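Polished marble on a bathroom floor, keep or replace?

skaton_owner
We bought a place with large gray marble tiles in the bathroom, polished, white veining, right up to the base of the tub. The Harries store quoted me 2000 to swap them for matte porcelain. My wife wants to keep the marble. Is it too slick next to a bathtub?

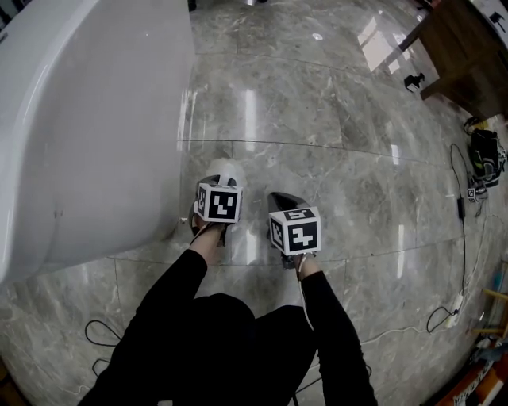

Ionuț Marinescu
Keep it. Put a mat by the tub and use a neutral cleaner, no vinegar. Mine is 18 years old and fine.

grout_dept
Disagree. Wet polished stone is slippery, mat or no mat. Have it honed - I paid 400 in November.

Ionuț Marinescu
Honing takes the shine off for good. Try the mat first.

skaton_owner
Mat it is for now. Does Irnetti cleaner count as neutral?

grout_dept
Check the label for the pH. I'd still hone it.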